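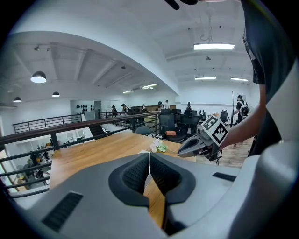 # Help wanted: flowers, tables and a lot of tidying up (part-time, Valville)

Hi! I run the upstairs floor at Jellerari, and I'm looking for 2 people to come and work with me on table setups from October. If you're the kind of person who straightens the flowers at a restaurant before you sit down, please keep reading, because I think we'd get along.

The upstairs is a mezzanine over a big white-walled open-plan office, with beams across the ceiling and a railing you can lean on when you need a minute. The table we use most is a wooden one with a warm orange-brown grain, and I'm very fond of it. Most of what you'd be doing happens at that table: a bunch of white artificial flowers goes here, a slip of paper goes there, then it all gets picked up and arranged another way. Small things, handled carefully, again and again. Some people find that dull and some people (me!) find it the nicest way to spend a morning.

## What you'd be doing

- Laying out tables from a setup card. The card tells you what goes on the table and where, and you get to use your own eye for the rest
- Clearing everything away again and putting it back on the right shelf, in the right box, facing the right way
- Looking after the artificial flowers — dusting leaves, bending stems back into shape, retiring the sad ones
- Writing the little paper labels. Neat handwriting is a plus, but I can read almost anything by now
- Carrying boxes up from the lower floor. There are stairs, and you'll get to know them well
- Keeping our prop list up to date in Skilell, which is the stock program we use. It takes an afternoon to learn and I'll sit with you while you do

We have 300 items on the prop list at the moment and it keeps growing. I'd love for one of you to take that list over completely, so say so in your message if lists make you happy.

## Hours and pay

It's 3 mornings a week, starting at 8:30 and finishing at 12:30. Pay is $30 an hour, and that goes for the training days too. The contract runs through the end of the year to begin with. I'd like to keep people on after that, but I can't promise it yet and I don't want to pretend I can.

You get a paid break in the middle of the morning. Coffee and tea are downstairs and free, and there's usually something to eat if you get there before the rest of the building does. Parking is on the street. The bus from the center of Valville stops at the corner, and there's a rack for bikes by the side door.

## Who I'm hoping to hear from

You don't need a degree or any experience in this exact job (I didn't have any either). People who've done well with us before came from flower shops, catering, libraries, a preschool and one very strict stationery store. What matters to me is that you're gentle with things, you can follow a card without skipping lines, and you'll tell me when you've dropped something instead of sliding it behind a box.

You should be okay with standing for a good part of the morning and using the stairs. If standing is a problem but the rest sounds like you, write to me anyway — a lot of the label and list work can be done sitting down, and I'd be glad to split the job differently.

Plain, comfortable clothes are fine. I live in T-shirts. Closed shoes, please, and leave the big dangly bracelets at home, they catch on the flower stems and then we're both on the floor looking for petals.

## How to apply

Send me a few lines about yourself and tell me about something you've arranged, sorted or tidied that you were pleased with. It can be a wedding table, a spice drawer, your grandmother's button tin, anything. A photo is welcome if you have one. No cover letter, and a résumé only if you've already got one lying around.

You can apply through the Jellerari jobs page, or drop a note at the Rantala building front desk marked "Upstairs tables." The desk is open every morning and they'll pass it up to me.

Please get it to me by 27th May. I'll answer everybody, yes or no, and then I'll invite a handful of people in for a paid trial hour. We'll set one table together, clear it, and set it again your way. Bring questions! I'll bring the coffee up.

Two things people usually ask: yes, you can apply together with a friend, and no, the flowers don't need watering.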